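Visitor Signs and Short Stops on the Ginard Coast Drive
Student project report, Tourism and Leisure, second year
Submitted 23 Mar 2018

Background

The Ginard coast drive runs from the harbour at Ginard to the old ferry slip at Dusenia and back over the moor. Most people do it by car in a day and stop where there is somewhere to park. The council's leaflet lists the viewpoints but says very little about how long each stop takes, which ones have toilets, or where you can turn a caravan. Our project looked at whether better signs at the lay-bys would get people to stop more often and spend a bit longer in the villages.

We chose this topic after a class visit in September, when our minibus drove past the turning for Dusenia twice. The sign is behind a hedge if you come from the north.

What we did

We worked in pairs. One pair sat at the Joshi Bay lay-by with a tally sheet and the other pair went to the car park at Dusenia. We recorded each vehicle that pulled in, how long it stayed and whether anyone got out. In the weeks of the survey we logged 3143 vehicles across the two sites. We also asked drivers to fill in a short form, and 161 of them did. The form asked where they had set off from, where they were going to eat and which stops they knew about before they left home.

The tally sheets were typed up back at college. Sheets from wet days were hard to read and we had to leave a few out.
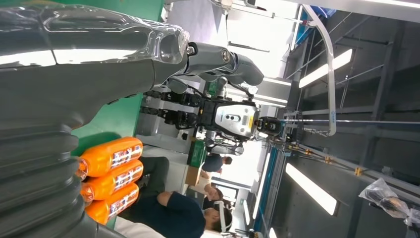
Precious Sarmiento thought we should have asked passengers as well as drivers, as it is often the passenger who has the map and says when to stop. She also said that a form handed through a car window gets short answers, and that we would have learned more from people sitting down with a cup of tea at the Dusenia end. We agree with the first point and would change the form if we did it again. The second would have needed permission from the café, and we asked too late.

Results

Joshi Bay was the busier site but the stays were short. Most drivers pulled in, took a photo through the windscreen or from the wall, and left. At Dusenia fewer vehicles came but people stayed long enough to walk to the slip and look at the seals. Those who went to Dusenia had nearly all heard of it beforehand. Hardly anyone found it from the road.

On the form, the most common complaint was not knowing how far it was to the next toilet. The second was the single-track section over the moor, where visitors were unsure who should reverse. Food came lower down than we expected. Several people had brought sandwiches and did not plan to buy anything on the way.

We looked at the printed guides too. The Betasance guide gives the drive half a page and starts it from the wrong end for anyone coming off the main road. It does not mention the lay-by at all. We wrote to the publisher and have had no answer so far.

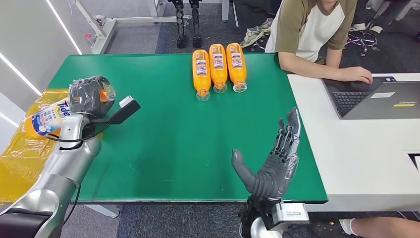

Fig. 2. Three orange bottles on the green table, with a Tide bottle held at the left.

Suggestions

The sign for Dusenia should be moved to the other side of the junction, where it can be read from both directions. Each lay-by should have a small board with the distance to the next toilet, the next place to eat and the next place to turn a caravan. A line on the moor road about giving way would help people who have not driven on single-track roads.

We priced a simple board with a local sign maker and found that boards for all the stops could be made and put up for £3000. That does not include cutting back the hedge.

Limits of the survey

We only had 2 sites and could not cover the evenings. Coaches were left out, as they do not stop at Joshi Bay. Cyclists were not recorded either, although Rogelio Tolentino kept his own list of them at the back of the Dusenia tally book, and that list is attached as an appendix.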